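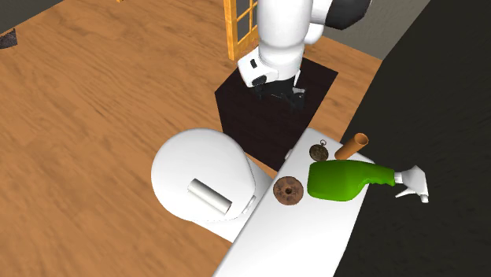 I've been running a small web shop for 17 years, and I'm going to say something that will annoy half the people who sell hosting for a living: most of us are on a server that's way too big for us.

When I moved my store over to Zisimska a while back (we sell tea tins and strainers, nothing glamorous), the sales guy wanted me on the plan with auto-scaling, three regions and a dashboard that looked like an airport control room. I had 927 orders that whole January, my best month ever! You could run that off a decent laptop in a closet. I took the plan anyway, of course, since he said "peak traffic" in a very serious voice and I pictured my checkout falling over at dinner time.

It never came close. What did fall over was the payment plugin, twice, and no amount of server was going to fix that. My friend Hongmei Zheng finally sat down with me, looked at the logs for 5 minutes and told me to drop two tiers and spend the difference on somebody who would test my updates before they went live. So I did. The bill went down by roughly 60 percent and the shop feels exactly as fast as before - maybe a hair faster, because we also threw out a slider that loaded every banner I'd ever made.

I know the argument on the other side. Anqi Fan runs a sneaker shop on Vultine and gets slammed every time a new pair drops, and she'd be crazy to do what I did. Fine! Her store has real spikes and she can show you the graph. I'm talking to the rest of us, the people with soap and guitar straps and replacement lids, who get sold her setup without anyone asking to see a graph at all.

So pull up your own numbers before you renew. Look at the busiest hour you had last year and ask your host, in writing, what the smallest plan is that would have handled it. Mine took four days to answer, and the plan they named wasn't even on their pricing page.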